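Chapter 6
Planning and Budgeting for Automated Equipment

2 comments | 30 shares

Most automation projects that go over budget do so before any machine is ordered. The buyer gets a price for a robot arm, adds something for installation, and takes the total to management. The tooling, guarding, spare parts, training and floor changes are priced later, when there is little room left to move.

This chapter follows a small packing operation, Flosier, as it plans its first automated cell. The company ships replacement parts in cartons and closes them with hand-held tape dispensers. Its managers wanted a quote for a complete packing line. Their supplier, Futport, asked them to start with a list of every item handled at the bench, including the small ones.

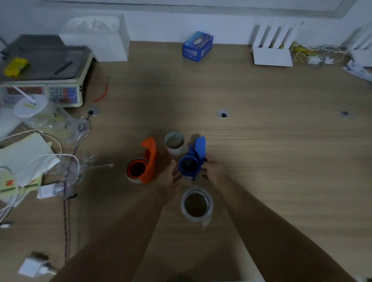 Figure 6.1 Orange and blue tape dispensers on a work table, with extra rolls of tape and a scale.

A list like this takes an afternoon and costs almost nothing. For each item, write down its size, its weight, how it is picked up, and whether it could be replaced with something easier for a machine to hold. A dispenser shaped for a human hand may be a poor fit for a gripper. Changing the dispenser is often cheaper than buying a more capable gripper, and the list is where that choice first shows up.

Next, record how the work is done now. Note where each tool is set down between uses and how often it gets moved to make space. Cables, chargers and papers that share the surface should go on the list too. They will have to be rerouted or given another home, and someone has to pay for that.

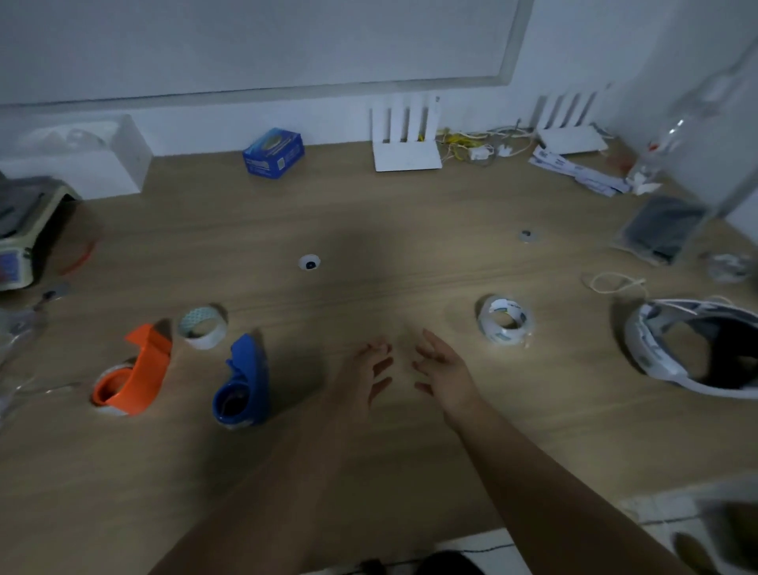 With the list finished, costs can be sorted into two groups. One-time costs include the robot, the gripper, the fixtures, wiring and setup. Running costs include power, service visits, software fees and worn parts. Flosier's first draft left out service visits entirely. It also set aside 20 percent of the purchase price for tooling, and the figure rose to 30 percent once the dispensers were included.

Section 6.1 covers one-time costs. Section 6.2 covers running costs and uses the Haddadin worksheet, which appears again in the problems at the end of the chapter. Readers who have already worked through the Sallik case may go straight to Section 6.2.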